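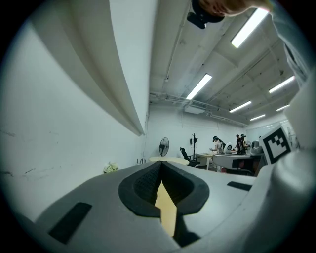 plasterdust
The lease on the back workroom runs out at the end of January and I want the walls repainted before we hand it back. It's all plain white, flat finish, whatever the landlord had in the bucket. The wall itself is sound but it has picked up marks: a short dark scratch down low, a dark scuff, and a fainter grey mark higher up from the scuff. Do I have to do the whole wall or can I get away with touching up the marks? I have most of a can of Ornus flat white left from the hallway.

tlatham39
Whole wall. Flat white touches up better than anything else but you don't know that your white is their white. You will see the patches from the door.

Vidmar_E
I'd try the touch up first. Wash the marks with warm water and a drop of dish soap, let it dry overnight, and see what is left. Gray scuffs are often just rubber and come off. The scratch you fill with light spackle, sand, spot prime, then dab the paint on with a small roller, not a brush. Costs you an evening. If it shows, you paint the wall like tlatham39 says and you've lost nothing.
Eleni

tlatham39
You've lost an evening.

plasterdust
Thanks both. I washed one of the scuffs and it got lighter but didn't go away. The other thing I'm not sure about is the ceiling. It is white too with gray scuffed patches, and there are pipes and conduit running across it, plus the fluorescent lights. I wasn't planning to touch it.
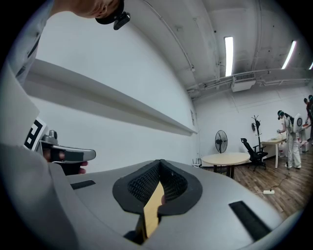 There's also a long gray ledge on one wall and a thin cable up high that I'd have to work around or take down. The room has to be clear by the 20th, so I'd like to do as little as possible up a ladder.

rollerman_ohio
Leave the ceiling. Between the pipes and the lights you'd be cutting in for 2 days. Landlords look at walls and floors. When we moved out of our old shop the guy never looked up once.

Vidmar_E
Disagree on that. Mine did look up, and I got charged for it. Read the lease before you decide. Some say "walls," some say "all painted surfaces," and that second one covers a ceiling.

tlatham39
For the ledge, tape the top and bottom edges and leave it where it is. Same for the wall plate, except take the plate off if it's only two screws. Don't paint over the cable. Everybody does and it looks terrible.

rollerman_ohio
If you do end up priming, Jesik makes a stain blocker that covers scuffs in one coat. I used it on a stairwell that was much worse than yours sounds.

plasterdust
Checked the lease. It says "interior walls to be returned in clean painted condition." Nothing on ceilings, so I'm leaving it alone. I tried the touch up on the scratch with the Ornus and it dried a little bluer than the wall. Going to do the full wall after the holidays. Will get the Jesik for the dark scuff.

tlatham39
Box your cans together in one bucket before you start if you have to buy a second one.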